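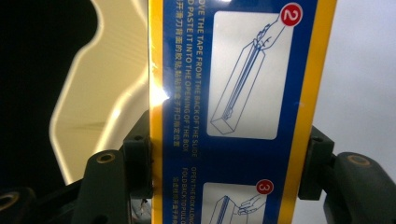

So our regional basketball league wants every under-16 to have a Perix score by December. One number per kid, worked out from match video, visible to any coach with a login. I've now read everything the company has put out about it, and I still couldn't tell you how the number is made. A blue and yellow box with instructions printed down the side, little drawings and columns of text, gives its buyer more of a method than Perix gives the parents.

I coach at Skarkora, under-16 girls, and help with the boys when they're short. I've got no quarrel with video. We film most home games off the balcony and the players like watching themselves back. Boiling it down to a number is where I get off.

What we've been told: the software watches the match, tags "actions", weighs them for "impact" and gives each player a score out of a hundred. What we haven't been told: what counts as an action, who decided the weights, and whether a good screen is worth anything at all.

I asked that last one at the online meeting. The answer was that off-ball contribution is "captured holistically". I asked if that meant yes. The host thanked me for my engagement and moved on to the slide about badges.

There are badges.

Anyway, the trial. Wallin and Folar both did it last season and we got to see a summary. The headline is that Perix scores "closely matched coach judgement". Sounds good. Then you find out the coaches were shown the scores before they filled in their own rankings.

I'd agree with a lot of things too if you told me the answer first and then asked me in front of the people who were paying for it.

The summary also says the system looked at 1,843 clips. Fine. Clips of what? If one busy point guard is in most of them then you know a great deal about one busy point guard. There's no breakdown by player, by position or by club. I've asked. I was sent the summary again.

Somebody replied to the first post saying I'm scared of being replaced by a computer. Mate, I do this for petrol money and a hoodie. It can have the hoodie.

My actual worry is a particular kind of kid. We've got a centre who barely shoots. She boxes out, she talks on defence, she's the reason our small guards get clean rebounds. Watch a game with her in it and a game without and you'd know within five minutes. In the preview scores they let us run she got 54.

The girl who scored highest on our team took every shot going and lost us the ball most times down the floor in the second half. Lovely kid, works hard, will learn. But I know what a number like that will teach her, and passing isn't it.

And they WILL see the numbers. We were told scores are for coaches only. Then in the same meeting we were told families can buy the "player view". You can't have both of those. The first screenshot will be in the group chat before anyone's out of the changing room.

Someone has asked what Svenja Reuter thinks, as she ran the Wallin side of the trial. I messaged her and she said I could quote this bit: "It was useful for finding clips. I stopped looking at the scores after a few weeks because I kept arguing with them in my head."

She also said the clip search is really good. I believe her. If the league was offering us a clip search I'd be posting a thumbs up and getting on with my evening.

Next bit is dull but it matters. The regional squad has 12 places. At the moment you get there through open trials, coach nominations and the selectors going round sports halls getting cold. It's imperfect. I've shouted about it before and I'll shout about it again.

The proposal says Perix scores will "inform" nominations. I asked what inform means. Could a player with a low score still be put forward? Yes. Would the coach have to write a justification? Also yes. And for a player with a high score? No justification needed.

So that's a default. Busy coaches go with defaults. I would, on a wet night in January with three forms to fill in and the hall booking running out.

Sumathi Thevar disagreed with me in the replies and she made the best case I've seen, so I'll put it here properly. Her point is that coach nominations are already biased. Loud parents, older kids, whoever the selector played with. A score at least treats a girl from a small club the same as a girl from a big one.

I take that seriously. We are a small club. I've watched selectors leave at half time.

But does it treat them the same? It works off video. Folar have a proper hall, decent lights, two fixed cameras. We have a phone on a balcony rail and a badminton net permanently in one corner. The notes say scores are "most reliable with multi-angle footage". I'd like to know how much less reliable they get with ours, and in which direction. No figure for that anywhere.

If it turns out small clubs come out fine on bad footage, publish that and I'll say so on here. I'd be pleased. It would be a very easy thing to show, and they've had a whole season of footage to show it with.

A few people asking about cost. The league pays for the first year. After that it's "to be discussed with clubs". I've been in this sport long enough to know who ends up discussing it, and it's whoever collects the subs.

Also, who owns the video? These are children. The consent form we've been sent has one tick box covering filming, scoring, storage and "product improvement". I want four boxes. I don't think that's me being difficult. A parent might be perfectly happy with the first and not at all happy with the last.

"All the top academies use something like this." Do they? Which ones? Using it for what? An academy with full-time staff looking at data on players they see every day is a long way from a selector glancing at a number for a kid they've never met.

"You can't stop progress." I'm not trying to. I'm trying to get a Q&A page with some As on it.

What I've asked the league for, in writing: the list of actions and weights. The trial rankings redone with coaches who haven't seen the scores. Scores kept out of nominations for the first season. Separate consent for separate things.

Reply so far: my email has been "passed to the project team". I'm told the project team is mostly the person who forwarded it.

If your club has had the form too, please read the back page before you hand it round. The bit about the player view is in the small print under the signature, and two of our parents had signed before any of us spotted it.

And if you've used Perix and it changed your mind about a player for the better, I do want to hear it. Tell me what it saw that you'd missed. A real example would shift me more than another slide.

Going to training now. Working on boxing out. Worth nothing, apparently.

Edit, later: the centre's mum has asked me if 54 is good. I hadn't told her the score. Nor had any of our coaches. So that's "coaches only" lasting a good long while.

1,181 likes · Share this thread
Back to top · Contact · Terms · Privacy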